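Decluttering the shed: notes on sorting by frequency of use

January 2024

The shed at Hovley is 158 cm wide inside, and until last month I could not open the door fully. I have now been through the whole of it and these are my notes, mostly so that I don't repeat the same mistakes in the garage.

My old system sorted things by type. Screws went with screws, adhesives with adhesives, and anything electrical went in a crate marked electrical. It looks tidy on the day you do it. The trouble is that a job never needs one type of thing. Rehanging a gate takes a drill, two sizes of bit, coach screws, a spirit level, a pencil and some oil, and under the old system those lived in six different places.

The replacement is sorted by how often I reach for something. I kept a notebook by the door from July onwards and wrote down each item as I took it out. By the end there were 100 entries, and 26 different items made up nearly all of them. The rest of the shed had hardly been touched.

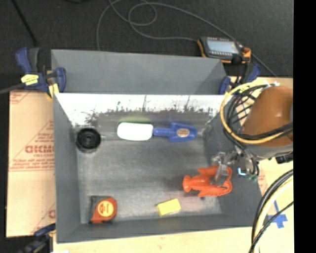 Frequency turns out to be a poor guide for one group of things, the odds and ends that have no fixed job. I tried giving each of them a labelled drawer and gave up after an evening. They now share one open container with a flat floor, and the only rule is that everything in it must be visible without moving anything else. A black wheel or spool in the corner and a blue and white hand tool by the back wall can be picked out straight away when there is bare floor between them. Once items start to lie on top of each other, the container is full and something has to leave.

For shelving I used the Merndale uprights, set at 32 cm spacing. This suits paint tins and most power tool cases. It does not suit the Tostano hedge trimmer, which hangs from two hooks on the back of the door. I would fit the lowest shelf higher next time, as the mower only just goes under it and catches if the grass box is on.

Murray Kerslake lent me his label printer. The labels peeled within a fortnight, probably from the damp, and I have gone back to masking tape and a marker pen. Tape on bare timber holds well enough. Tape on galvanised steel needs the surface wiped with white spirit first.

Still to do: the Whitelaw cabinet, which is locked and whose key I have not found, and the loft space above the door. I'll start the notebook for the garage once the cabinet is open.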